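Section 4: Fitting the Jernar Stretch Cover to Your Bench or Ottoman

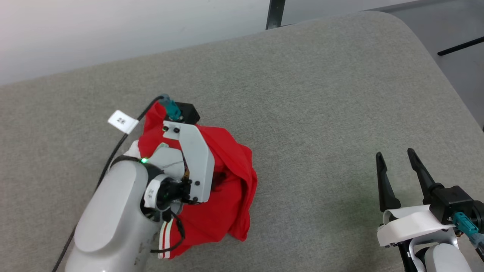
How long does it take to fit a cover for the first time?

Most people need a quarter of an hour for the first one and a good deal less after that. The corners are what slow you down, and they get easier as soon as your hands learn how far the fabric will go (farther than you'd think!).

This section covers the Jernar in both lengths, Hilton and Eide. The Hilton is the short cover with one seam. The Eide is the long one with two, and it comes with an extra tuck strip. If you have the older Brokow cover with ties, skip to Section 5, as the steps are quite different.

What's in the bag

1 stretch cover
4 corner clips
2 foam tuck strips (3 with the Eide)
1 flat tucking tool

Keep the bag. It has a zipper and makes a great wash bag later on.

Before you start

1. Vacuum the top and sides of the piece. Crumbs under a stretch cover turn into bumps, and you will feel every one of them.
2. Run your palm along the underside and check for loose staples. Press or pull out any you find.
3. Measure around the widest part with a soft tape. The Eide fits up to 272 cm all the way around. Past that, the fabric will still go on, but it thins at the corners and the color looks washed out.
4. Let the cover rest flat for a while if it has been folded in the bag. Most of the creases will drop out on their own.

CAUTION: Loose staples can cut both fingers and fabric. Wear light work gloves for step 2.

Fitting the cover

5. Find the woven tag. It marks the back left corner, and everything else follows from there.
6. Hook the tagged corner over first, then the corner diagonally across from it. This feels backward if you're used to fitted sheets – trust it, the tension evens out beautifully.
7. Pull the other two corners down. Work the fabric with flat hands and keep your fingernails out of it.
8. Smooth from the middle toward the edges until the seams run straight. On a piece with rounded ends, let the seam sit just under the curve, where it disappears nicely.
9. Push the foam strips into the gap between cushion and base, using the flat tool. Pieces with no gap don't need the strips at all.
10. Turn the piece on its side with a helper. Fasten a clip under each corner, teeth facing inward.
11. Set it upright, sit down, shift around a bit, and get up again. Now look at the seams. A small tug at each side is usually all they want.

NOTE: A new cover relaxes over its first 5 days or so of use. Go around it once more after that, reset the clips, and it should stay put until wash day.

CAUTION: Never lift or drag the piece by the cover. The clips are made to hold fabric and will let go under the weight of furniture.

Washing

12. Take off all clips and strips. Wipe the strips with a damp cloth; they don't go in the machine.
13. Turn the cover inside out and close it in its bag.
14. Wash cold on a gentle cycle with a small amount of liquid detergent. No bleach, no fabric softener. Softener coats the stretch yarn and the cover will start to slide.
15. Hang over a rail or a door to dry. Tumble drying shrinks the hem.

Refit the cover while it is very slightly damp, if the upholstery underneath can take it. It glides on, and it dries wonderfully smooth – this is my favorite trick in the whole guide. For velvet, leather or anything with a wood trim, wait until the cover is fully dry.

If something isn't right

Cover creeps to one side: the tagged corner is probably in the wrong place. Take it off and begin again at step 5.

Wrinkles across the top: loosen both front clips, smooth toward the front, and fasten again.

A clip won't close: the hem is bunched inside it. Open the clip, flatten the hem to a single layer, and press until it clicks.

Fabric looks shiny at the corners: the cover is too small for the piece. Move up from the Hilton to the Eide.

Replacement clips are sold in sets of two. Quote the letter printed on the back of the woven tag when you order.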